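Chapter 4
Benches, Pads and the Red Cloth

Reading time: 6 minutes

When I got my first gym job, Nigel Entwistle handed me a cloth and a spray bottle before he let me near a barbell. I was a little insulted! I'd come to learn coaching, and there I was doing upholstery. I've since run the floor at Garside myself, and I now start every new trainee exactly the same way (sorry, everyone). So before we get to programming or spotting, we're going to spend a chapter on cleaning the thing people lie down on.
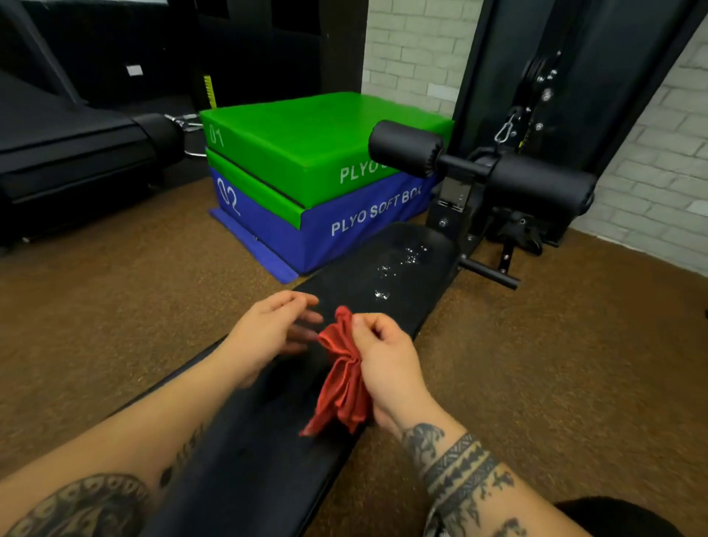

A bench pad gets more skin on it than anything else in the building, and it's the piece most people wipe worst. They give the middle a quick rub and walk off. Part of the trouble is the shape – a long black bench with foam leg rollers at the far end has plenty of spots where a hand never naturally goes, and drops that land up near the rollers are easy to leave sitting there. Then someone hooks their ankles in and gets a damp sock, and guess who hears about it at the front desk.

I like a cloth you can bunch up in one hand, microfiber or something close to it. Paper is fine in a pinch, but it shreds on textured vinyl and you end up picking off the crumbs. At Garside we buy ours from Foten and keep 17 in the bin by the door, all one color, and that color is only for pads. Floor cloths live somewhere else entirely. Please don't mix them up, I beg you.

Get the cloth open and look it over before you start. If it's gritty, get another one. Chalk and grit dragged across a pad will dull it in a season, and a replacement Liltico pad cost us $239 last March, which I'm still grumbling about. 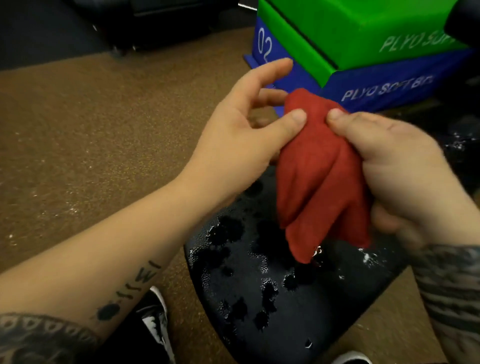 4.1 Spray, Wait, Wipe

Spray the pad from one end to the other so you can see the drops sitting on it. Now leave it alone for as long as the label tells you. I know, it's dull. Cleaner needs time on the surface to do its job, and wiping right away mostly just moves sweat from one place to another. I use the wait to check the adjustment pin and give the rollers a twist.

Then go in with the cloth, starting at the far end and working back toward yourself. Put your free hand on the pad to steady things and press down properly – textured vinyl has little valleys, and a light pass skates right over them.

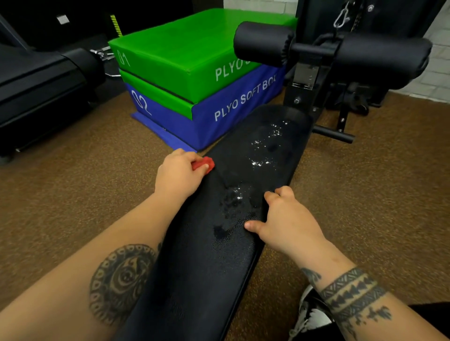

Do the edges next, then the sides, then the underside of the lip where people grab on. Fold the cloth to a clean face as you go. Rollers come last, including the end caps, and then a dry cloth over everything so the next person isn't sliding around. We'll look at torn seams in section 4.2 and at Flernetti's sprays and refills in 4.3.

Related chapters
Chapter 3: Opening the Floor
Chapter 5: Mats, Boxes and Other Soft Gear
Chapter 6: Putting Weights Back Where They Live

Contact | Copyright Garside | Back to top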